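Week 4 handout: Closures, or how we shut things

Okay, so last week we ran out of time right in the middle of zippers, and I promised I'd start there. A zipper is two rows of teeth and a slider with a wedge inside it. Going up, the slider squeezes the rows together. Going down, the wedge pries them apart. I love this thing more than I should!
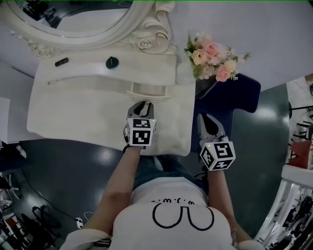 Most zipper trouble is slider trouble. The metal spreads a hair over the years, the teeth stop meeting, and people throw out a perfectly good coat. Yuk-lan Tseng tested 133 used zippers for her Imberg report (it's in the reading packet, skip the appendix) and 58 of them closed fine once the slider was pinched back with pliers.

For your sample cards, please bring:

1. One coil zipper and one with molded teeth, 11 inches or shorter.

2. Two snaps — sew-on, please, the press kind eats up the whole lab hour.

3. Anything with a drawstring. Old pajama pants are great.

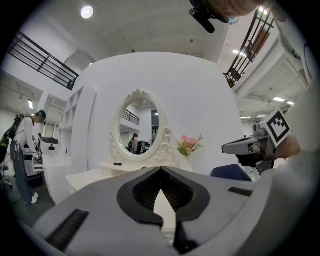

4. A button with a shank, plus thread that matches it even a little.

Reading for next time

Odair Aguiar's chapter on hooks and eyes, up to the part about the Penner mill. He gets grumpy about Velcro near the end and I mostly agree with him, but come ready to argue. Cards are due in December, before the break.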